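I have been promising Dilek Avcı a proper write-up of our handover experiments since October, and she has been very patient with me, so tonight the tea is made and the laptop is open. The short version is that we changed what the policy is rewarded for, and I'm really happy with how it went!

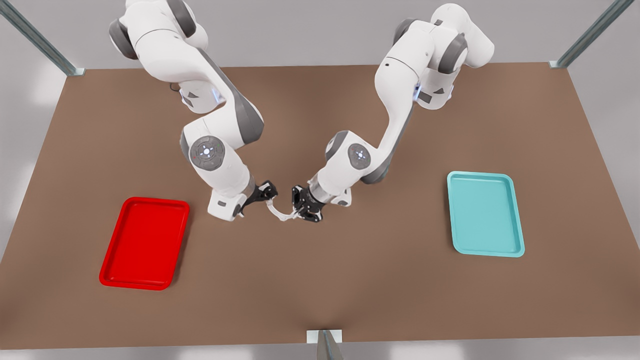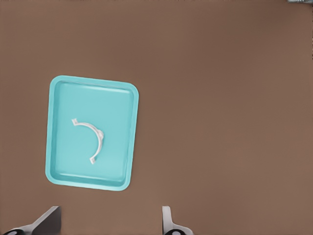

Our old method, which Maham Hashmi named Fultar (please ask her why, I never got a straight answer), scored a run only by where the part ended up. Moushumi Dewan suggested a small extra reward for the grip itself, so that each arm learns to take hold in a way that leaves the other one some room. That matters a lot with a shape like the white C-shaped piece in the turquoise tray, with those little squared tabs at its ends, and it matters even more when two grippers come as close together as ours do over the middle of the table. We ran 500 simulated trials each way, same trays, same arms. The old reward finished 396 of them and the new one finished 495, and I checked the logs twice before I let myself get excited.

Training took 8 hours longer, I should say, and Guadalupe Meléndez thinks the extra term may be tuned too tightly to this one part - she could well be right. Her plan is to try it next on the straight pieces from the Vastus set, with the weights left exactly as they are.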